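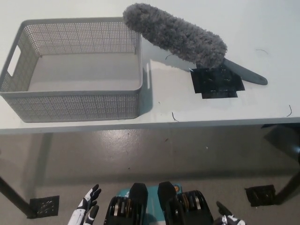

# Flirnau Dusting Set: Mesh Basket and Microfiber Duster

Sold by Overgaard Home Supply, Stornthorpe. Item 3269.

The Flirnau set pairs an open-top storage basket with a handheld microfiber duster. Both come in gray. The set was put together for people who keep their cleaning things on a shelf or in a closet and want to carry them from room to room in one trip.

## The basket

The basket is light gray plastic. The side walls are a fine mesh of small square holes, and the floor is smooth and solid, so small items don't drop through. There is a handle cutout in each short side, which lets you pull it off a shelf with one hand or carry it with two.

It has no lid and no dividers. Cloths, sponges and small spray bottles go in without folding or stacking. Large trigger bottles will stand up in it but stick out over the rim, so check the height of your shelf first.

To clean the basket, rinse it in the sink with warm water and dish soap. A soft brush gets dust out of the mesh. Do not put it in the dishwasher. The walls can warp on the drying cycle.

## The duster

The duster has a long, plush head in dark gray, rounded at the tip. The pile is chenille style, thick enough to reach into blinds, vents and the gaps between books. The handle is flat, smooth plastic in slate gray with a rounded end.

Use it dry for shelves, screens and lampshades. For baseboards and window sills, dampen it slightly and wring it out before you start.

**Washing the head**

- Shake it out outdoors first.
- Wash by hand or on a cold cycle.
- No bleach and no fabric softener. Softener coats the fibers and they stop holding dust.
- Air dry. Fluff the pile with your fingers once it is dry.

The head pulls off the handle for washing. A new one may shed a little lint the first time it is used.

## Details

| | |
|---|---|
| Item number | 3269 |
| Basket color | Light gray |
| Duster color | Dark gray head, slate gray handle |
| Duster weight | 57 g |
| Basket weight | 316 g |
| In the box | One basket, one duster |
| Replacement heads | Sold separately, dark gray only |

## Ordering

In stock at the Stornthorpe warehouse. Orders placed before noon ship the same day. We do not ship the basket on its own. If you only need the duster, look for the Flirbridge single, which has the same head and handle.

Offices and rental cleaning crews can order by the carton. Ask for the trade price list when you write to us, and tell us how many sets you need and whether you want replacement heads packed with them. Carton orders leave in August this year once the new stock is in.

Returns are accepted on unused sets in the original box. Washed duster heads can't be returned.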